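Filed under: Workshop & Garage > Shelving > Mobile units

We use cookies to remember your basket and to see which pages people read. Carry on browsing and we'll take that as a yes, or change your settings at any time.

The Skesthorpe rolling shelf unit, in blue

I'll own up straight away: this is the shelf I wanted for my own garage, and the shop got round to stocking it afterwards. I'd been through two sets of those bolt-free racks from the big sheds, and both of them ended up leaning like a tired horse. So when Hafiz Lubis at Pasaribu rang to ask if I'd take a few of these on trial, I said yes before he'd got to the price (he does go on a bit, and my tea was getting cold).

It's a steel unit on castors, with slotted uprights, flat shelves and cross bracing on the ends. The bracing is the bit I'd point you at first. Plenty of cheaper racks leave it off and hope the shelves will keep everything square, and they will, for a while, until you put a few tins of masonry paint up top and give the thing a shove. With the ends braced you can push from one corner and the far corner comes along at the same time. Small pleasures!

You get the uprights, the shelves, the bracing, the castors and a bag of nuts and bolts with a few spares in it. There's a spanner in the box as well. It's a rotten spanner. Use your own.

Putting it together

The instruction sheet is one side of paper and assumes you've done this before. Mawar Hidayat, who packs most of our orders, had never built one and managed it in an afternoon with the radio on, so I wouldn't lose sleep. Her advice, and I'd second it, is to do everything up finger tight, stand it on its wheels, have a good look at it from both ends and only then go round with the spanner. If you nip up the first corner hard you'll be fighting the last one all the way.

Build it lying down if you've got the floor space. If you haven't, get somebody to hold the second pair of uprights. I tried doing that with a bungee cord and a stepladder and I can't recommend it.

The shelves can go at any height the slots allow. I'd suggest you measure the tallest thing you own before deciding, and then add a hand's width so you can get it out again. I set mine for stacking crates two high, with the top shelf kept for the awkward stuff that won't go in a crate: mudguards, lids, the cover off the mower that I keep meaning to put back on.
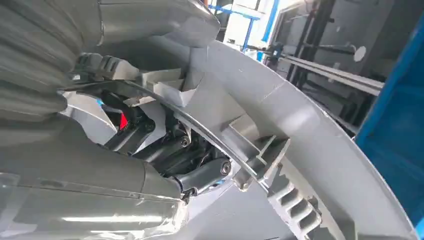
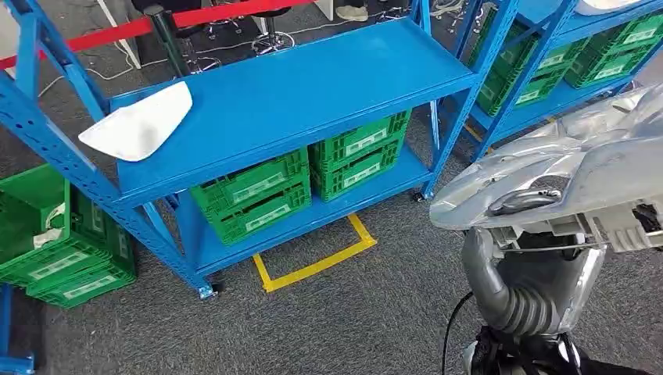 Both taken at the same place. The second one shows the blue unit, with green crates on the lower shelf.

Crates aren't included, before anybody asks. We do sell stacking ones, the Ruteck vented type, on their own page, and I'd go for vented over solid if you're keeping anything that might go musty (rope, dust sheets, dahlia tubers). Put a label on the long side and turn them all to face the same way. I know that sounds fussy. I spent most of one October hunting for a box of hose fittings that turned out to be facing the wall, so I've earned my fussiness.

How much can you put on it?

Pasaribu rate each shelf at 163 kg with the load spread out evenly and the unit standing still. Do please notice the "spread out evenly" part. One very heavy lump in the middle of a shelf is a different matter from the same weight laid from end to end, and if you've got an engine block or an anvil to look after, put it on the floor and buy it a mat.

For moving about, go a good deal lighter than that and keep the weight low. I load the bottom shelf first and leave the top for light things, then take it slowly over the lip of the garage door. Castors don't love gravel either. On concrete, lino or a short office carpet they're fine. On a shaggy rug you'll be swearing.

Sizes and bits

Height per upright: 698 mm on the low version, and we've a taller one coming, price to be confirmed
Finish: blue powder coat
Shelves: steel, height adjustable
Bolts: M6
Guarantee: 3 years on the frame, one year on the castors
Delivery: flat, in one long box and one short one (they don't always turn up together, sorry)

About the blue. It comes in blue. I've asked about grey and Hafiz made a noise like a man looking at a long email, so I wouldn't wait for it. It's a cheerful colour, it wipes down with a damp cloth, and you won't lose it in a dark shed. It does chip if you catch it with a trowel. We keep little touch-up pots behind the counter, so drop us a line if you'd like one added to your box.

What people have told us

Cempaka Lau has two of them in her pottery studio and wrote to say that the slots take an ordinary S-hook, so her aprons and sieves now hang off the ends. I hadn't thought of that and I've since copied it shamelessly. Gilang Rahman wasn't so pleased: one castor on his squeaked from the first day, and it carried on squeaking after a drop of oil. We sent him a replacement and it went quiet. If yours does the same, tell me and I'll post you one, you needn't send the old one back.

We've also had the Vesteo unit in for comparison, which a few of you asked about. It's a nice thing and a bit lighter to carry up the stairs, but the shelves are fixed, and I like to fiddle. If you know exactly what you're storing and it's never going to change, have a look at that one too.

Ordering

Order before noon and it'll usually go out the same afternoon. The long box is heavy, so the driver will want somebody at the door, and he'll leave it just inside and no further. If you're up a flight of stairs, ring us first and ask for Faizal Wibisono. He sorts out the two-man deliveries and he'll tell you what it costs to your postcode.

Collection is free. Bring a car with seats that fold flat, and a blanket if you're fond of the upholstery.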